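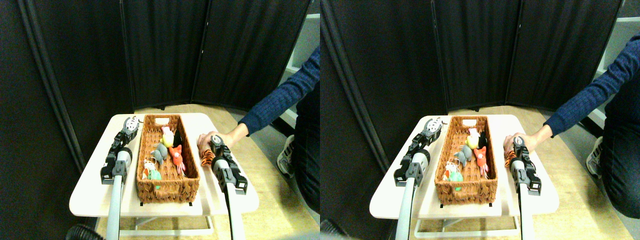 How to Wash Plush Toys Without Ruining Them

4 min read

Most plush toys can be cleaned at home. The ones that come out badly have usually been washed too hot, spun too hard or put away before the filling was dry.

Check the toy first

Look for a sewn-in label, normally in a side seam or under the tail. If it says surface wash only, follow it. If the label has been cut off, squeeze the toy all over. Anything hard inside, such as a battery box, a squeaker or a music unit, means it should not go in the machine. The same goes for toys that crackle, and for old toys stuffed with straw or sawdust.

Bean-filled toys can be washed if the beans are plastic. Some older ones hold dried grain or seed, which swells and rots when it gets wet. If you can't tell, clean the surface only.

Go over the seams and sew up any gap before washing. A few stitches in matching thread will do. Tug on the eyes and nose as well. If one is loose, fix it now or it will be at the bottom of the drum later.

Test the color by pressing a damp white cloth against a hidden spot for a minute. If dye comes off on the cloth, wash that toy alone and by hand, in cold water.

Machine washing

1. Put each toy in a mesh laundry bag or a pillowcase tied shut. Don't pack two large toys into one bag.

2. Add a couple of towels to balance the load. Use old ones that no longer shed lint.

3. Use a mild liquid detergent, half of what you would use for clothes. Powder tends to stay in the fur. Skip the fabric softener, which leaves a coating that picks up dirt.

4. Choose the gentle cycle with cold water and the slowest spin, 500 rpm if your machine lets you set it.

5. Run a second rinse. Thick filling holds on to soap, and the leftover soap makes fur stiff.

Hand washing

Fill a sink or tub with cool water and a teaspoon of detergent. Push the toy under and squeeze it gently, then let it soak for 20 minutes. Change the water and keep rinsing until it runs clear. Press the water out against the side of the sink. Wringing pulls the filling into lumps and can twist the limbs out of shape.

Surface cleaning

Mix a little detergent into a bowl of water and whip it until you have foam. Pick up only the foam with a soft toothbrush and work it over the fur in small circles. Wipe it off with a damp cloth, then a dry one. For a toy that just smells stale, rub in baking soda, leave it for 2 hours and vacuum it off with the brush attachment.

Drying

Roll the toy in a dry towel and press down to get out as much water as you can. Reshape it with your hands, pull the ears and arms straight, and set it on a rack with air moving under it. Turn it every few hours. A medium bear takes more than 4 hours even in August with a fan on it, and a large one may need two full days.

Keep plush out of the tumble dryer unless there is a no-heat setting. Heat melts the tips of synthetic fur, and no amount of brushing will bring it back.

To check whether it is dry, squeeze the middle of the body and hold it for a few seconds. If it feels cool, leave it on the rack.

Brush the fur with a pet slicker or a clean hairbrush once it is dry. Short strokes work best on curly pile. If the filling has bunched up, knead it apart through the fabric with your thumbs.

How often

Toys that get slept with should be washed about once a month. Those that live on a shelf need a vacuum now and then and a proper wash twice a year. After a stomach bug or head lice, wash whatever was in the bed the same day as the sheets.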